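The Bench Report: In Praise of the Covered Table

Regular readers will remember that the spring edition of this newsletter contained a plea for better labels on the storage drawers. The response was overwhelming, in the sense that one label was made, and it said LABELS. Encouraged by this, the Husuna craft and science workshop now turns its attention to table coverings, small red objects, and the question of where a person is supposed to put things down.
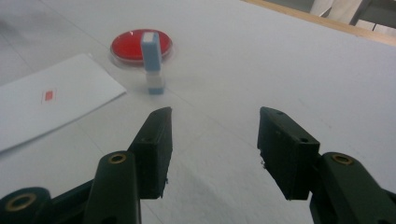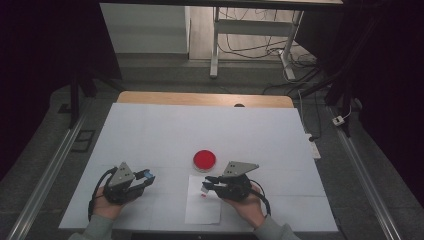 A red dish on the white table, with a smaller sheet of paper for the fiddly bits.

The case for white paper is simple enough. Our tables are old, and they have absorbed a good deal of history, most of it ink. For years the approved method was to work straight on the top and apologize to it afterward with a sponge. Then somebody in the Storov room rolled out a length of white paper, taped it down, and got through an entire afternoon without losing a single small part. This was treated as sorcery for about a week and then adopted as policy.

White paper is merciless, of course. It shows every smudge you make and a few you would swear were there before you arrived. But it also shows you the thing you dropped. Anyone who has gone hunting for a pale bead on a pale wood grain, cheek to the table, one eye shut, will understand why the supply budget now includes paper on the big roll. The current roll runs to 457 feet. The previous one was also supposed to last us until fall, and we ran out in June, having discovered that people who are given a clean white surface will draw on it during meetings.

A second, smaller sheet laid on top is the refinement that divides the membership. One camp thinks a sheet on top of a sheet is silly. The other camp, which includes your editor, holds that a small sheet is a place, in the way that a placemat is a place, and that tiny pieces behave better when they have one. You can also pick the small sheet up, fold it down the middle, and pour whatever is on it back into the jar. Try that with a table.

Now, dishes. The shallow round kind with a clear rim has become the favorite for demonstrations, mostly on account of the red ones, which can be seen from the back row by people who have left their glasses in the car. They slide easily if you bump them. They stack, though not as high as some of you seem to believe. They are also not coasters, and whoever has been testing this theory in the Duvden room is asked to bring a mug with a flat bottom and a sense of shame.

A few house notes while we have your attention.

Small pieces go back in the jar at the end of your session, even the ones you are sure you will need tomorrow. The jar marked Amano holds the tiny parts for the Amano kit and nothing else. Last month it also held a throat lozenge.

Used paper may be turned over once. After that it goes in recycling, unless it has something sticky on it, in which case it goes in the trash, and please don't fold it in half first in the hope that the next person will not notice. The next person always notices. The next person was your editor.

Tape the corners of the big sheet. A loose corner catches on sleeves, and a sleeve can clear a table faster than any of our official tidying procedures. The tape lives in the top drawer, behind the label that says LABELS.

The stock count has been finished as well, after two evenings and over 1292 small pieces, a number we would stand behind more firmly if the counters had agreed on whether halves were included. Anyone who wants to propose a better system is welcome to do so in writing, on paper, using the back of a used sheet.

The rooms will be closed for part of August while the floors are cleaned. Clear your shelf before then, and take home anything you would be sorry to see in the free box. The free box itself will stay by the front door as usual. It currently contains two glue guns, a single oven mitt, and a very nice lid.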